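Pellari Teaches Two-Handed Robot to Fit Parts by Remote Control

Pellari, a small automation company, is training a pair of robot arms to put together a gear part by having a person do the job through them first. The work is being done for Brekbridge, a maker of small drive units that still fits most of its ring gears by hand.

An operator controls both arms and all of the fingers from a station across the room. Each run is recorded from start to finish, and the recordings are used to train software that is meant to do the job without a person at the controls. Pellari says it has 600 complete runs on file and wants 1131 before it begins full tests.

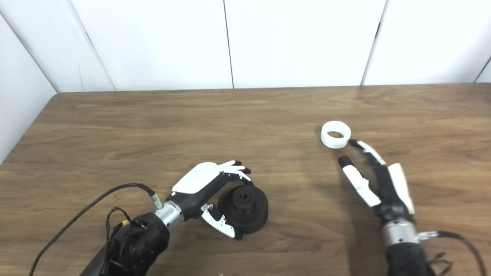 The left hand over the black part of the assembly, with the white ring on the table by the right hand.

The task is short to explain. A white ring with ridges on its inner edge has to go onto a black base. People on the Brekbridge line do it largely by feel, turning the ring a little until it drops, and that small turn is what the company most wants the robot to learn.

"You can write down where the ring goes," said Kristóf Győri, who leads the project at Pellari. "Writing down how hard to push when it catches is another matter. So we show it."

Operators practice for several days before their runs are kept. Early runs tended to be slow -- people stopped to think with the fingers in midair, and the software learned to stop as well. Those runs were thrown out. The rule now is that an operator who loses the ring starts over, and the failed try is stored in a separate folder.

Bastien Bouvier, a production engineer at Brekbridge, spent two weeks at the controls in July. He said the hardest thing was judging grip without touching anything.

"My hands knew the job and it didn't help much at first," he said. "By the second week I had stopped looking at my own fingers."

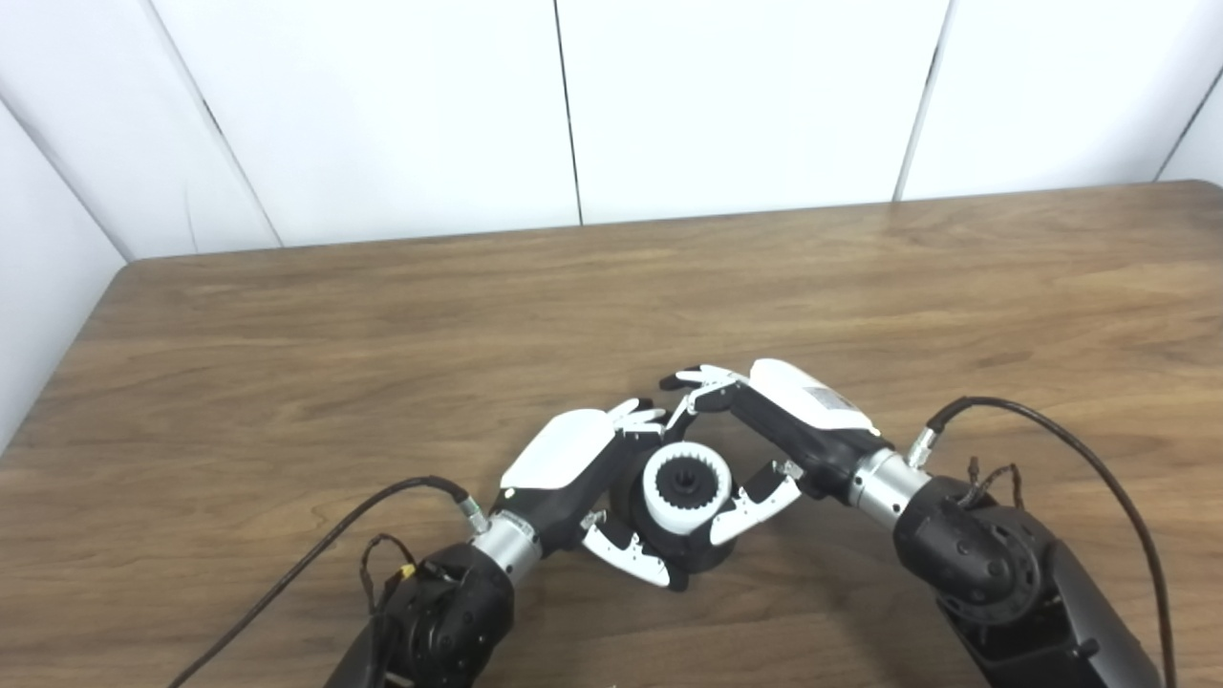

PRELUNSTEAD, 04/12/2023

Pellari plans to run the trained software on 100 assemblies in a row, with an operator standing by to take over. Brekbridge will set the pass mark. The two companies have not said what that will be, or what the project costs.

If the test goes well, the arms will move to a bench at the Brekbridge plant next to the existing line. Győri said a second part, with a smaller ring, would follow -- and that it would need a new set of recordings.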